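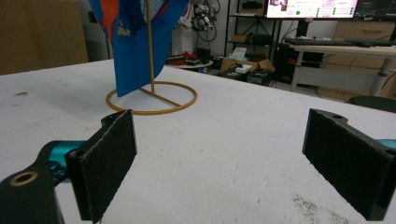
Ein Ständer, ein Tisch und sehr viel Geduld

Zu Besuch bei Joana Falcão, die Schmuck macht und ihn am liebsten aufhängt

Als ich bei Joana Falcão klingle, ruft sie von oben, ich solle die Schuhe ruhig anlassen, der Boden sei sowieso hinüber. Also gut! Zwei Treppen, eine Tür, die klemmt, und dann stehe ich in der Werkstatt von Villca, ihrem Schmucklabel, von dem mir meine Schwester seit Monaten vorschwärmt. Ich hatte ehrlich gesagt Samt und Spotlights erwartet. Bekommen habe ich Kaffee aus einem Emaillebecher und einen Hocker, der nach links kippt.

Wir reden zuerst über den goldfarbenen Ständer, weil ich so einen auch gern hätte. Ein Ring als Fuß, eine Querstrebe schräg von einer Seite zur anderen, und daraus geht ein dünner Stab nach oben. Fertig.

„Den Entwurf habe ich Cristian hingelegt, und er hat gelacht“, erzählt Joana. „Er meinte, da fehlt doch die Hälfte. Ich habe gesagt, nein, genau so, und bitte bis Juni.“ Cristian Giraldo baut nebenan unter dem Namen Carnen Kleinmöbel und solche Sachen, und die beiden streiten offenbar leidenschaftlich gern. Er kommt später selbst kurz rüber, mit Sägemehl im Bart, und verteidigt sich: „Ich wollte eine Platte als Fuß. Eine Platte steht einfach besser, das sage ich heute noch.“

Joana verdreht die Augen. „Er steht doch! Und mit dem Ring sehe ich den Tisch darunter. Ich will bei einer Kette nicht auf einen Klotz gucken.“

Apropos Tisch. Die weiße Platte ist breit, matt und hat eindeutig schon gelebt: kleine dunkle Sprenkel, graue Schlieren, in einer Ecke eine richtig aufgeriebene Stelle. Ich frage, ob sie das stört, und sie streicht mit der flachen Hand darüber, fast zärtlich.

„Früher habe ich geschrubbt wie verrückt. Schmutzradierer, Natron, alles. Irgendwann hatte ich keine Lust mehr. Auf Weiß finde ich jede Öse wieder, die mir runterfällt, und das ist mir wichtiger als eine schöne Platte.“

Wie sie denn einen Ständer bestückt, will ich wissen, und da wird sie plötzlich sehr genau. Erst kommt der leere Ständer auf den Tisch, nicht ganz in die Mitte, lieber ein Stückchen nach links. Dann geht sie einmal drumherum. Dann erst holt sie die Ketten, und mehr als sechs hängt sie nie auf. „Bei sieben verknotet sich alles, und ich sitze da mit der Nadel und fluche.“ (Auf Portugiesisch übrigens, wie Cristian mir versichert.)

Im Lager hat sie 551 Stücke, das weiß sie so exakt, weil gerade Inventur war. 142 davon sind Ohrringe, und über die will sie heute lieber nicht sprechen. Für die hat sie nämlich noch keine Aufhängung, die ihr gefällt. Eine Leiste? Zu sehr Kaufhaus. Ein Netz? „Hatte ich. Pravell, meine letzte Kollektion, hing komplett im Netz, und jeder zweite Haken ist hängen geblieben.“

Cristian hat da eine Idee, irgendwas mit zwei Ringen übereinander. Er zeichnet sie mir auf die Rückseite eines Lieferscheins, Joana beugt sich drüber und nimmt ihm nach ein paar Strichen den Stift weg. „Den oberen kleiner“, sagt sie. „Viel kleiner.“ Er: „Dann kippt es.“ Sie: „Dann mach es schwerer!“

So ging das noch eine ganze Weile, und ich habe mir in der Zwischenzeit noch einen Kaffee eingeschenkt. Einen Ständer habe ich am Ende auch bestellt, mit Ring und nicht mit Platte. Cristian hat es zur Kenntnis genommen und will ihn mir nach Neujahr vorbeibringen.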